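Reference > Household > Storage > Shelf riser

Search articles Go

A shelf riser is a low open stand placed on a table or counter to form a second level. Sheet-metal types have a punched top and load ratings of up to 13 kg.
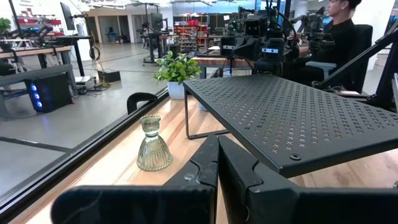 Leg height decides what fits underneath — bud vases and cups need more clearance than plates. The Seppälä pattern, drawn by Veikko Sjöberg for Radell, had 64 mm legs and a 400 mm top.

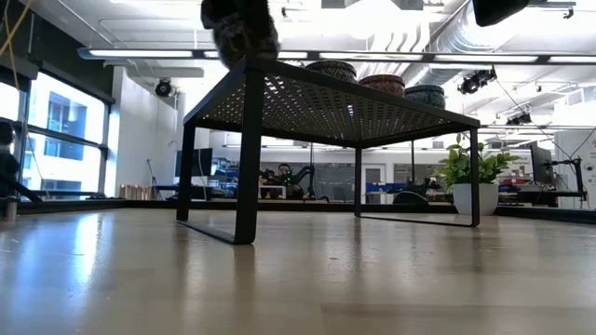

Bases differ between makers. Separate feet can mark soft wood, and later models join the legs with rails. A black mesh-topped riser with thin rails at tabletop level can carry three woven baskets side by side.

5 shares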